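Call for Participants: Open Day Demonstrator and Visitor Trial Sessions

Pledach, Manipulation Group
Reference 3586

Pledach is recruiting participants for the Fetum open day. Two kinds of participant are needed: demonstrators, who are paid and work the full day, and trial visitors, who attend one session and are not paid. Both groups work with hand-held grippers used to record short tabletop tasks. The recordings are used to train the Nudo arm, which will run on a separate bench during the open day.

The open day takes place in the Chege building, ground floor. Doors open to visitors at 10 a.m. and close at 4 p.m. Demonstrators are expected at 8:30 a.m. for setup and are released when the benches have been cleared.

Demonstrator role

Each demonstrator is assigned one table for the day. Duties are as follows.

- Lay out the objects on the table before each session and restore the layout between visitors.
- Perform the reference task while the visitor watches, at normal working speed.
- Hand the gripper to the visitor, correct the grip if needed, and start and stop the recording.
- Enter the session number and any dropped object or restart in the log.
- Answer visitor questions. Questions on funding or procurement go to Helge Torvik.

Tables are dressed as they would be in a home. Objects are left where an occupant might leave them, and demonstrators should not tidy a table beyond what its layout sheet calls for. Cloths are not to be stretched flat or pinned.

Demonstrators must be 18 or older, able to stand for most of the day, and able to read an English layout sheet. Prior experience with robots is not required. Experience in lab teaching, museum floor work or product testing is useful. Left-handed applicants are welcome, and the current set of recordings is short of them.

Paid training is held in February at the same address and lasts one afternoon. Esther Nyamweya runs it. Applicants who cannot attend the training cannot be scheduled for the open day. Payment covers the training, setup and clearing time at a single hourly rate, which is stated in the offer letter.

Trial visitor role

Trial visitors book a session of 20 minutes. The first part is a safety briefing and a demonstration. In the second part the visitor performs the same task with the gripper until the session ends. Visitors may stop at any time and may ask for their recordings to be deleted before they leave the building.

There are 100 places. Visitors under 16 may watch but may not record. Please leave bulky bags at the desk. Loose sleeves should be rolled to the elbow, and bracelets and large rings removed from the working hand.

The arm demonstration is open to all visitors and needs no booking. It starts on the hour. Spectators stand behind the floor line, and the operator, Gitau Muriithi, will halt the arm if anyone crosses it. The arm demonstration may be shortened if the bench needs recalibration.

Recording and data

The gripper camera records the table, the gripper fingers and whatever else is in view of the lens. Sound is not kept. The group has collected 700 recordings to date, and recordings from the open day will be added to the same set under the same consent form. The form is sent with the booking confirmation. Paper copies are held at the desk.

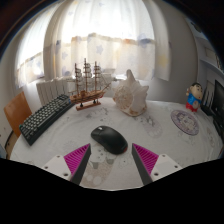
Can I take part if I have never used a gripper before?
Most participants have not. The demonstrator shows you the task first and stays at the table while you try it, and your attempts are kept only if you sign the consent form.

How to apply

Demonstrators: send a one-page résumé and a short note stating which hand you work with and any dates in February on which you are not available. Quote the reference above. Applications go to Fidelina Huamán and close when all tables are staffed.

Trial visitors: ask for a place at the Chege front desk or by mail to Hidayah Liew, giving a first and second choice of hour. Places are confirmed in the order received. Please state any access needs in the same message. The entrance is step-free and seated tables can be arranged.

Notice last revised before training schedule was set. Open day date: March 3, 2025.

Search calls and vacancies
Enter keyword
Go

Related calls
Bench technician, Nudo arm, fixed term
Layout sheet proofreader, part time
Evening recording sessions at Chege
Fetum open day: notes for school groups

Contact Pledach | © Pledach Manipulation Group | Back to top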